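Julio | Redacción

Imprimir | Enviar por correo electrónico

«Un gato con insuficiencia renal puede vivir bien, pero hay que mirar el agua que bebe»

La responsable de medicina felina de la clínica veterinaria Groron atiende los lunes y los jueves a gatos mayores. Muchos llegan por otra cosa: una vacuna atrasada, una uña clavada, un diente roto. La analítica muestra entonces que los riñones llevan tiempo fallando. De eso quería hablar, y pidió que no se pusiera su nombre porque, según dice, el trabajo es de toda la consulta.

Lo primero que pregunta a los dueños es cuánto bebe el animal. «Casi siempre me contestan que bebe muy bien, como si fuera una buena señal. Un gato adulto que come lata apenas se acerca al cuenco. Si de pronto lo encuentras bebiendo en el fregadero y la arena aparece empapada, hay que sacarle sangre y orina.» El adelgazamiento suele verse más tarde, sobre todo en gatos de pelo largo, y por eso recomienda pesarlos en casa una vez al mes.

El año pasado la clínica revisó las historias de 162 gatos de más de diez años. En 41 encontraron valores renales alterados que no constaban antes. La veterinaria no quiere sacar grandes conclusiones de esos números. «Son nuestros pacientes, de este barrio. Nos sirvieron para decidir que la analítica anual se ofrece a partir de los ocho años y que se mide la tensión en la misma visita.»

La tensión es, a su juicio, lo que más se olvida. Se toma con un manguito pequeño en la pata o en la cola, con el gato en el transportín abierto y la puerta cerrada. «Hay que esperar. Si lo sacas a tirones, la cifra no vale para nada. A veces pasan diez minutos hasta que el animal deja de estar encogido.» Una hipertensión sin tratar puede dejarlo ciego, y ha visto casos en los que el dueño creía que el gato se había vuelto torpe. 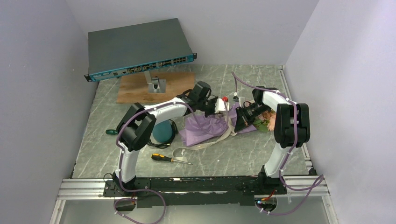 La dieta y el suero

El cambio de pienso es la parte que más discusiones provoca en las casas. La dieta renal lleva menos fósforo y a muchos gatos no les gusta. Ella prefiere introducirla en varias semanas, mezclada con la comida de siempre, y nunca cuando el animal está con náuseas. «Si lo prueba encontrándose mal, lo asocia y ya no lo vuelve a tocar. Primero se le quitan las náuseas y luego hablamos del pienso. Y que coma algo, aunque no sea lo ideal, es mejor que un gato en ayunas.»

En los casos avanzados enseña a poner suero bajo la piel en casa. La primera vez lo hace ella; la segunda, el dueño con ella al lado. Reconoce que hay personas que no pueden y no insiste. Para esas familias la clínica tiene un turno corto por la tarde, a partir de las seis, sin cita.

El dinero sale pronto en la conversación. Un ingreso de varios días con fluidos, ecografía y controles puede llegar a 1420 euros en esta clínica, y la veterinaria dice que prefiere dar el presupuesto por escrito antes de empezar. La asociación Sirnutau, que recoge gatos abandonados en la comarca, paga una parte de las pruebas de los que tiene en acogida. Ahora hay cuatro con enfermedad renal en casas particulares, todos estables. «Son gatos difíciles de adoptar por la edad, y sin embargo dan poco trabajo. Una pastilla, la comida que toca y una revisión cada tres meses.»

Sobre los suplementos que se compran por internet es tajante. Pide que le lleven el bote antes de dar nada, y lo mismo con los antiinflamatorios que quedan en casa de otro animal. También recuerda que los lirios son muy tóxicos para el riñón del gato, incluido el agua del jarrón.

La clínica dará una charla gratuita para dueños de gatos mayores un sábado de septiembre. Quien quiera asistir puede apuntarse en recepción.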